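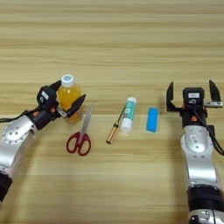
Section 6. Comparing Grippers on the Two-Arm Table

By now both arms are mounted, wired and answering the controller, so we get to the fun part! This section walks you through a first gripper comparison with ordinary desk items. It takes 90 minutes if you do both arms in one sitting, and you'll learn more about your fingers in that time than from any data sheet (ours included).

Before you start

You need the Brilar controller switched on, the tabletop wiped clean, and a handful of things that differ in shape and weight. A pair of scissors, a small screwdriver, a glue stick and an eraser make a great starter set. Add a drink bottle if you like, with the cap screwed down tight.

CAUTION: Keep hands and sleeves off the table whenever the arms are enabled. The fingers close faster than you expect, especially on the first command after power-up.

6.1 Setting the open position

1. Select the left arm on the controller and choose JOG.
2. Raise the wrist well clear of the tallest item.
3. Open the gripper all the way and press STORE. Write the finger reading in your log. On our bench unit the left gripper reads 1,341 counts fully open.
4. Repeat for the right arm. Don't copy the left value across.

NOTE: The two readings will rarely match, even with fingers from the same box. A difference is fine as long as each arm comes back to its own number.

6.2 Laying out the items

5. Place the items in a row across the middle of the table, with a hand's width between neighbors where you can manage it.
6. Turn the scissors so the blades are closed and the loops point toward you.
7. Check that both arms can reach the middle of the row. The outer items only need to be within reach of the nearer arm.
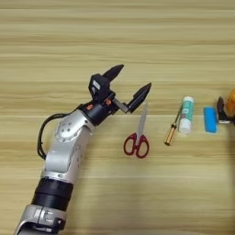 Skisumthorpe Set-Up Guide, Issue 4, page 37

6.3 Running the grasps

8. Bring the open gripper over the first item slowly, at the low speed setting. Stop when the fingertips are just above the tabletop.
9. Close at force level 682. Wait for the controller to beep.
10. Lift straight up, hold for a slow count of five, and set the item back down.
11. Log it as held, slipped or missed. Add a word on where the fingers touched, for example "loops" or "handle end."
12. Do the same item again at force level 908, then move along the row.

CAUTION: Don't use level 908 on a plastic bottle. Stay at the lower level and lift only a little way the first time.

Scissors are a wonderful test piece, by the way. They lie so flat that a small error in height shows up right away, and the loops give you a completely different grip from the blades. Try both! A thin screwdriver shaft is nearly as good, and if your fingertips don't meet evenly, you'll find out there.

6.4 Comparing the results

13. Swap arms and repeat steps 8 to 12 with the same items in the same places.
14. Put the two logs side by side. If one arm slips on everything, check the finger screws. If it slips only on round items, try the Ahmadpour soft pads (bag C in the spares tray).
15. Save the run on the controller under a name you'll recognize next month.

NOTE: If you have the Brollell wrist, its cable needs a loose loop before you rotate past the halfway mark. Look at it after every few grasps and ease it free if it has pulled tight.

Kianoush Sadeghi reworked the force steps for this issue after a long run of bench trials in August, and the older "close until it stalls" method has been dropped. Please discard pages from earlier issues.

Revised November 7, 2018. Continue to Section 7, Handing an Item from Arm to Arm.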